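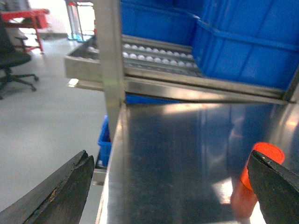 Workshop Tips from the Murnon Open Day

The parts hall at Murnon opened its doors to visitors on a Wednesday in June, and we spent the morning at the packing bench watching a robot arm handle small parts. Most of what we wrote down had to do with the bench. A home workshop or a garage can use nearly all of it, and the costs are low.

Keep stock above the work

The blue crates sit on a roller shelf over the back of the steel table. The rollers are small and white and set in rows, so a full crate can be pushed along without lifting. You can buy roller track by the length and screw it to any stiff shelf. Give the shelf a slight fall toward the end you pick from, and fit a stop at that end before you load it. Use crates of one size. Mixed sizes jam against each other.

Leave the tabletop clear

The operator's rule at Brustitari, the firm that ran the demonstration, is that only the part being worked on stays on the table. Everything else goes up on the shelf or into a bin. At home, try it for one evening. Put a small bin beside the bench and drop in any tool you have not touched since you sat down.

Steel tops and glare

Polished stainless steel wipes clean fast but throws back every light in the room. Small bright screws are hard to find on it. If you have a steel bench:

Move the lamp to the side, low, and aim it across the work.
Lay down a gray rubber mat when sorting hardware.
Wipe along the grain with a damp cloth and a drop of dish soap, then dry with a second cloth.
Keep steel wool off it. The bits left behind will rust.

We asked whether the shine bothers the arm's camera. The answer was that it can, and that they spend more time on lighting than on anything else.

Pick a color that stands out

An orange part on a steel table is easy to see, and next to blue crates it is easier still. Do the same with the things you lose. A band of orange tape on a tape measure, a chuck key or a pencil is enough. Clean the handle with rubbing alcohol first or the tape will lift in a week.

Check gripping surfaces

Gripper fingers get scuffed with use, and so do pliers, vise jaws and clamp pads. Brustitari keeps a card for each set of fingers and looks them over every 200 cycles in test runs. For hand tools, twice a year will do. Brush out the teeth, take off any burrs with a fine file, and put one drop of oil on the pivot. For soft or painted parts, make slip-on jaw covers from scrap leather or a piece of old garden hose slit down one side.

Set the part down the same way each time

The afternoon talk, given by Fuentealba, was on repeat work. Their trial run was 324 picks, and the stops they reported came mostly from parts that were tipped or too close to something else. The advice carries over to drilling or gluing a batch by hand. Screw 2 strips of wood to a board to make a corner, push each part into it, and you can skip measuring after the first one.

Floors and chairs

A smooth, pale floor shows dropped parts and lets a rolling chair move freely. Sweep before you sit down, as metal chips get into the casters. To clean a caster, pull it straight out of the base, cut away the hair and thread with a seam ripper, and push it back until it clicks.

If you plan to go

Wear closed shoes and leave bags in the car. The tour groups fill up by 10 a.m. Parking is behind the Zaris building, and the walk over takes 4 minutes. Coffee is free, but there is no food on site.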